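# Small Kitchens, Working Surfaces

The Jamton gallery forms part of the Veseo study of household storage, which looks at how people arrange the objects they use every day. The study covers 14 kitchens, each recorded in ordinary use. Particular attention is given to drawers, trays and the worktop itself, where items tend to gather between one task and the next.

Pictures may be viewed in any order. Captions have been kept short, and further notes on each kitchen are held in the Lei reading room, which is open to visitors from March.

## Worktop with bamboo drawer 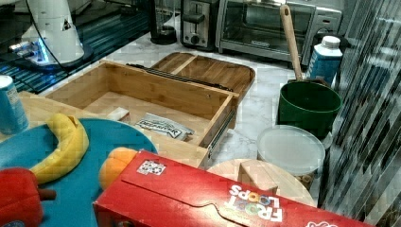
Light bamboo drawer on a white marble worktop, with a crumpled snack wrapper inside. A two-slot toaster and a stainless steel toaster oven stand behind.

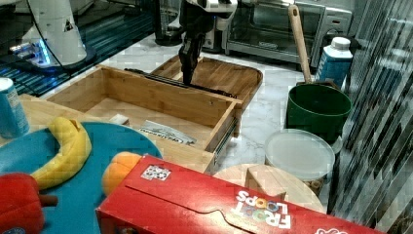

The drawer pulled out towards the front, with a green bucket holding a long-handled utensil to the right. A toy banana rests on a round teal plate or tray in the foreground.

## Notes on the collection

Drawers of this general type appear in 5 of the kitchens studied. Their contents were listed separately from those of cupboards, as the two are seldom used for the same purposes. Packets, wrappers and small loose items were entered under a single heading.

The Uvberg section of the gallery, covering larders and open shelving, will be added in July. It will comprise 3 further kitchens and a revised index of almost 800 entries. Requests for prints should be made in writing to the Veseo office, stating the title of the section and the intended use.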